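Flenari Quiet Fill Valve for Two-Piece Toilets

Home > Plumbing > Toilet Repair > Fill Valves

Maker: Pendano
Part number: 543
Price: $49
Page updated: 5/10/21

The Flenari is a bottom-entry fill valve that replaces the original valve in most two-piece toilets with a standard tank. It adjusts in height, shuts off firmly and makes very little noise while the tank refills. It comes with a new refill tube, a shank washer and a locknut, so in most cases you will not need to buy anything else.

We have sold this valve at Ojala since it replaced the older Pendano model with the brass float arm. If you still have the brass arm version and want to keep it, we stock the seat washers for it on the Small Parts page.

What it fixes

A worn fill valve usually shows up in one of these ways:

The tank keeps refilling for a long time after a flush.
You hear a hiss from the tank when no one has used the toilet.
Water runs into the overflow pipe without stopping.
The valve whistles or hammers when it closes.

If the tank loses water and then tops itself up every so often, the trouble is more often the flapper. Put a few drops of food coloring in the tank and leave it for half an hour without flushing. If color shows up in the bowl, replace the flapper first. It is a cheaper part and you may not need a valve at all.

Specifications

Height: adjustable, 9 to 14 inches
Inlet thread: 7/8 inch ballcock
Shank material: glass-filled nylon
Seal: silicone diaphragm
Working pressure: 20 to 80 psi
Water temperature: cold supply only
Refill tube: 14 inches, can be cut to length
Backflow protection: anti-siphon, critical level marked on the cap
Warranty: five years from purchase

Will it fit?

Take the lid off the tank and measure from the tank floor to the top of the overflow pipe. The critical level mark on the valve has to sit at least one inch above the top of that pipe, and the lid has to close without touching the cap. If you have 10 inches or more of clear height inside the tank, you should be fine.

It does not fit in-wall tanks, side-entry tanks or pressure-assisted units. Some one-piece toilets have a very low tank, and for those we recommend the Tratance short valve, which goes down to 7 inches. Corner toilets with a triangular tank can use the Flenari, but check that the float cup has room to travel. The cup is 2 3/4 inches across and must not rub on the tank wall or the flush lever.

If you are not sure, send us the number molded into the inside back wall of the tank. Tapio Nurmi at the parts counter keeps the cross-reference list, which now runs to 2,491 toilet models. He can usually answer the same day.

Noise

Most of the noise from an old valve comes from water being forced past a narrow seat. The Flenari opens wider and sends the water down the outside of the shank, so it enters below the surface once the tank is part full. The first few seconds of a refill are the loudest part. After that you will hear a low rushing sound with the lid on, and not much of it.

High supply pressure makes any valve louder. If your house runs above 80 psi you need a pressure regulator on the main. Closing the stop valve partway will quiet things down for a while but it wears the stop valve.

Installation

You need an adjustable wrench, a sponge, a small bucket and a towel. Allow half an hour if the old locknut comes loose without a fight.

1. Turn off the water at the stop valve. Flush, and hold the lever down until the tank is nearly empty. Sponge out what is left.

2. Put the bucket under the tank and disconnect the supply line. Loosen the locknut under the tank and lift the old valve out.

3. Wipe the tank floor around the hole. Old rubber sticks to the china – scrape it off with a plastic putty knife, not a metal one.

4. Twist the new valve to the height you want. Slide the washer onto the shank with the flat side up and set the valve in the hole.

5. Tighten the locknut by hand, then another half turn with the wrench. Do not use plumber's putty or pipe dope.

6. Clip the refill tube to the overflow pipe. The end of the tube should point into the pipe but stay above the water line.

7. Reconnect the supply line, open the stop valve slowly and check for drips. Turn the screw on the float rod until the water stops one inch below the top of the overflow pipe.

Care

Once a year, shut off the water, twist off the cap and rinse the diaphragm under the tap. Homes on well water may need to do this more often. Do not use in-tank cleaning tablets. They harden the diaphragm and damage from them is not covered by the warranty.

Replacement diaphragms are $4 each. The cap and float cup can also be bought separately.

Customer comments

"Replaced two of these in March. The upstairs one was easy. The downstairs one took all afternoon, but that was the old nut and not the new valve. Both shut off clean." – Iida Lehtinen

"Good valve. The printed instructions are too small to read under a tank, so I used the ones on this page."

Contractor pricing

Boxes of 12 are available to account holders. We keep 3,000 valves in the warehouse, and orders placed before noon ship the same day. 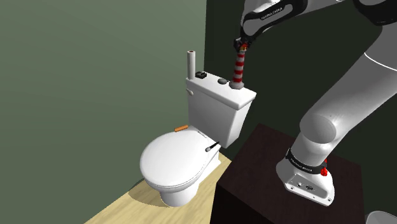
Returns

Unused valves can be returned within 60 days in the original bag. If a valve has been installed and you think it is faulty, call the parts counter before sending it back. Please have your order number ready.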